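Subject: Re: [puzzle-bench] Trays for cube work, and sticker wear

> I'm setting up a table for cube practice and for relabeling a batch of old
> 3x3s. The surface is a plain white top, and cubes skate on it when I put
> them down fast. I tried a cloth mat and it sheds lint onto the adhesive.
> Does anyone use a tray instead? Round or square? Also, is it worth
> restickering at all, or should I just move everything to stickerless?
> Cubes are mostly Andine, a few older ones of unknown make.

Tray, yes. I switched from a mat over a year ago and have not gone back.

**Shape.** Round works better for me. With a square tray I found myself lining the cube up with the edges before each solve, and that habit does not transfer to a bare table. On a round one there is no edge to line up with, so you set the cube down and look at the faces. A square tray does pack better if you have to carry a stack of them.

**Size.** The one I use most is 35 cm across. Smaller than that and my knuckles hit the rim on pickup. Larger and it takes over the table, and you start leaving screwdrivers on it.

**Color.** Black, matte if you can get it. White stickers vanish against a white top under overhead light, and so do white-bodied cubes. Against black, all six colors separate cleanly, with one exception: on a black-bodied cube the outline of the body gets hard to see at the corners. In practice I read the stickers and ignore the body, so this has not cost me anything.

**Grip.** Check the underside first. A tray that slides on the table only moves the problem down one layer. The Famen trays I bought had a smooth base, and I added four adhesive feet to each. Clean the table with alcohol before you judge the feet, as spray polish leaves a film that defeats any of them.

**Placement.** Centered between the hands and close to the front edge of the table. Put the cube slightly forward of the tray center, on the side nearest you. If it sits at the back you reach over the rim and drag your sleeves.

On restickering: I keep a log, so I can give numbers for one set. A full vinyl set on a daily cube lasted me 213 sessions before the first corner lifted. The center stickers were still flat at that point. Edges of the white and yellow faces went next. A half-bright set from Radonjić looked better under lamps but chipped sooner, and I did not log it properly, so treat that as an impression.

Procedure, for what it is worth:

1. Warm the old sticker with a hair dryer on low and lift from one corner.
2. Remove residue with citrus cleaner, then wipe with alcohol to take off the citrus.
3. Let it dry for an hour.
4. Apply with tweezers, one face at a time, centers first.
5. Press the full face flat with a block and leave it overnight.

Do not skip step 3. Trapped solvent shows up later as bubbles at the middle of the sticker and there is no fix short of pulling it.

Whether it is worth doing depends on the cube. For the Andines, I would restick. The bodies are good and parts are still around – the Stukimdale shop had spare center caps when I checked in July. For the unknown ones, turn each a few times first. If the core is loose and the tension screws do not hold, new stickers are wasted on it.

I would not move everything to stickerless. Sanded or scuffed plastic cannot be replaced one face at a time, and the shades differ between makers enough to slow recognition when you switch. Keep one bright stickered cube on the tray as your reference and compare the others to it. 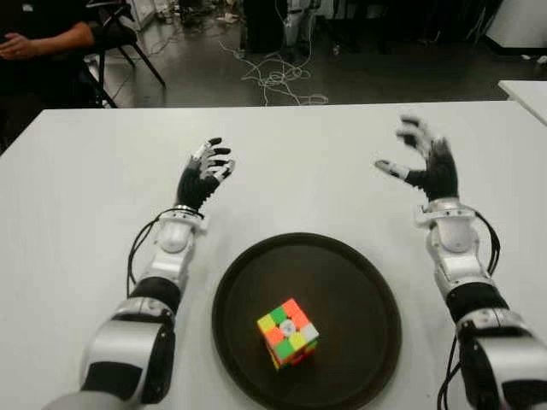 One more point on lint. If you stay with the cloth mat for practice, move the relabeling to the tray regardless, and wipe the tray down before opening the sticker sheet. I also keep the backing paper off the tray, as the scraps pick up static and end up under the cube.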